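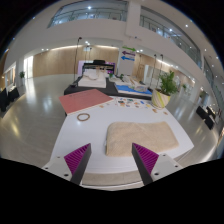

**Module 4 – Perception and Control Software**

# Handout 4.2: From a wrist view to a grasp command

Course leader: Mirko Caputo

This handout accompanies the second practical of the module. Students are expected to have read Handout 4.1 and to have the Fiore planner installed before the session begins.

## 1. The observation

The policy receives one view from the gripper and the current opening of the fingers. It is given no map of the room. The folded towel between the two ridged pads is the target; the rest of the table, the plant and the hall behind it must be treated as background. A good perception module keeps its estimate of the towel steady when the background changes.

Two points deserve attention in this view:

- The towel is beige and the tabletop is white. Thresholds on brightness alone are fragile, and the segmentation stage should use texture as well.
- The glossy floor carries long bright reflections of the ceiling lights. Feature trackers often lock on to these. Reflections move with the viewpoint and give false motion estimates.

## 2. Frames of reference

All grasp targets are expressed in the gripper frame, with the origin midway between the fingertips. The conversion to the world frame is done once, in the Zisisell node, and must not be repeated in student code. Most of the errors marked last May came from applying it twice.

## 3. Planning the approach

The planner divides the motion into an approach and a closing phase. During the approach the fingers stay open and the target may be updated at every cycle. Once closing starts, the target is fixed. Soft objects change shape under contact – an estimate made after first touch should be logged but not acted upon.

A plan is rejected if it takes more than 700 milliseconds to compute. The controller then holds its last position and requests a new observation.

## 4. Data for the practical

The Vornness set contains 939 recorded episodes, of which 136 are reserved for testing. The reserved episodes may not be used for tuning, including the choice of thresholds. Playback is through the Fundale viewer, which shows the view and the finger opening on a shared time axis.

## 5. Work to be submitted

1. A segmentation routine for the towel, with a short note on its failure cases.
2. A plot of the estimated grasp point over one full approach.
3. A written answer, no longer than 2 pages, on when the controller should refuse to close.

Code is to be submitted with its configuration files. Reports without them will be returned unmarked.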